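Febrero, 7 y pico de la tarde

Escribo rápido que se me va el autobús. Hoy otra vez mesa de juguetes. Colar, recoger, fresa, taza, vuelta a empezar. Tres meses en Jandov y sigo sin saber explicarle a mi madre a qué me dedico. Antes yo empaquetaba, eso lo entendía cualquiera.

Marjan dice que el objetivo son 300 recogidas buenas por turno antes de pasar el brazo a la línea de Stuto. Las malas se apuntan también, con motivo. Yo pongo "pinza torcida" casi siempre — a ver si alguien lo lee.

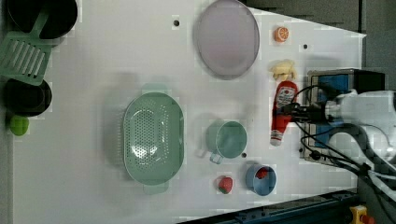
Lo que me ronda es lo de Nollow. Allí metieron los brazos en otoño y de la mesa de clasificado quedaron tres. Los demás, a almacén o a casa. Aquí nos han prometido recolocación, por escrito dicen, pero el papel no lo he visto. Preguntar mañana. Sin falta.

También es verdad que la muñeca ya no me duele. Ni la espalda. Eso hay que decirlo. Ahora me duele la cabeza, de mirar fijo y esperar. Y hablamos menos, antes en la cinta se hablaba todo el rato, ahora cada uno con su pantalla y su brazo.

Marjan Ghaffari quiere que haga el curso de mantenimiento, el que dan en Mohammadi. Son tardes. No se si me da la vida con los niños. Pero si no lo hago yo lo hara otro, y entonces qué.

Comprar leche. Llamar a Stuto por lo del turno cambiado — no, eso ya lo hizo ella.

Me voy corriendo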